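3.2. Recuperación y regularidad en la categoría de acceso

El segundo bloque de datos corresponde a los entrenamientos libres y a las carreras de la categoría de acceso del campeonato regional, disputada con motocicletas de cuatro tiempos y pequeña cilindrada. En el apartado anterior hemos tratado la vuelta rápida como medida del rendimiento. En este apartado nos ocupamos de una cuestión distinta, que en la literatura sobre motociclismo juvenil se ha estudiado menos: la regularidad del piloto entre la tercera vuelta y la última, y su relación con los días de descanso entre dos pruebas.

Se analizaron 342 tandas cronometradas, pertenecientes a 68 pilotos con licencia en vigor durante toda la temporada. Una tanda se incluyó en la muestra solamente si tenía al menos ocho vueltas completas, sin bandera roja y sin entrada en boxes. Con este criterio quedaron excluidas 98 tandas, la mayor parte de ellas de la prueba de Moulin, donde la lluvia obligó a interrumpir dos veces la sesión de la mañana. Los tiempos proceden de los transpondedores oficiales y fueron exportados con el programa Stivumia, que guarda tres sectores por vuelta además del tiempo total. No se utilizaron los tiempos tomados a mano por los equipos, aunque algunos nos los ofrecieron con mucha amabilidad.

Como medida de la regularidad se adoptó la desviación típica de los tiempos por vuelta, dividida por la media del propio piloto en la misma tanda. Esta normalización es necesaria porque los circuitos del calendario tienen longitudes muy diferentes: el trazado de Inel es corto y lento, con muchas curvas enlazadas, mientras que Moulin tiene una recta larga en la cual el rebufo modifica mucho los tiempos de un grupo. Un piloto que rueda solo en Moulin puede parecer más regular que otro que pelea en un grupo de cinco, y esto no significa que conduzca mejor. Por tal razón se añadió al modelo una variable de tráfico, que toma el valor uno cuando el piloto cruza la línea a menos de un segundo de otro. 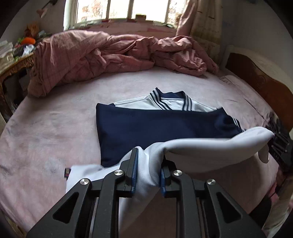
La variable de descanso se definió como el número de días naturales entre el final de una prueba y el primer entrenamiento libre de la siguiente. En el calendario estudiado hay tres intervalos cortos, de una semana, y una pausa larga que termina en abril. Los entrenamientos privados no están registrados en ninguna fuente pública. Para conocerlos se envió a las familias un cuestionario breve, con preguntas sobre las horas de moto, las horas de preparación física y el sueño en la semana anterior a la carrera. Contestaron casi todas las familias, pero la calidad de las respuestas es desigual, sobre todo en lo que se refiere al sueño.

Los pilotos de la muestra son escolares, y esta circunstancia debe tenerse presente en la lectura de los resultados. La semana de un piloto de esta edad está organizada por el horario del centro, por los desplazamientos y por los exámenes, y el entrenamiento ocupa el espacio que queda. En las entrevistas preparatorias, Hanne Briem encontró que los viajes de domingo por la noche aparecían en las conversaciones con más frecuencia que el dolor muscular o el cansancio de los antebrazos. El cuestionario se modificó después de estas entrevistas y se incorporó una pregunta acerca de la hora de llegada a casa.

El modelo utilizado es lineal mixto, con efecto aleatorio para el piloto y para el circuito. En la fase exploratoria se probó también un efecto aleatorio para el equipo, pero la varianza estimada era casi nula y se prefirió el modelo más sencillo. La presión de los neumáticos no pudo incluirse. Todos los participantes montan el mismo compuesto, suministrado por Brirex, y el reglamento limita el número de juegos por fin de semana, de manera que las diferencias entre equipos deberían ser pequeñas — si bien no tenemos un modo de comprobarlo.

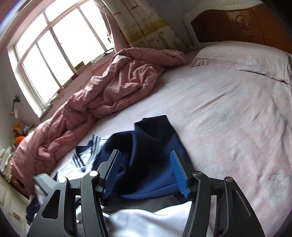 Figura 2. Detalle de una prenda de tela azul marino sujeta entre las dos almohadillas azules de la pinza.

Los resultados muestran una relación débil entre los días de descanso y la regularidad. Después de los intervalos de una semana, los pilotos con más experiencia mantienen su dispersión habitual, y los debutantes la aumentan de forma clara en las tres últimas vueltas. Después de la pausa larga ocurre algo que no esperábamos: la dispersión crece en ambos grupos durante el primer entrenamiento libre, y desaparece en el segundo. Una explicación posible es la pérdida de las referencias de frenada, que se recuperan pronto cuando el piloto ya conoce el circuito. El análisis por sectores apoya en parte esta idea, ya que el aumento se concentra en el primer sector de Inel, en el que se encuentra la frenada más fuerte.

En cuanto al tráfico, su efecto es mayor que el del descanso en todos los circuitos. En total, 1.815 vueltas de la muestra fueron clasificadas como vueltas con tráfico. Si estas vueltas se eliminan, la diferencia entre debutantes y experimentados se reduce, pero conserva el mismo signo. Conviene recordar que el umbral de un segundo es una decisión nuestra; con un umbral de medio segundo las estimaciones son menos precisas y el orden de los efectos no cambia.

Queda sin resolver el papel de las caídas. Un piloto que se cae en el entrenamiento suele perder la tanda entera, y por lo tanto no aparece en nuestros datos hasta la siguiente salida a pista. Es posible que la muestra sobrevalore la regularidad de los pilotos más arriesgados, y en el apartado 3.3 se repite el cálculo incluyendo las tandas incompletas.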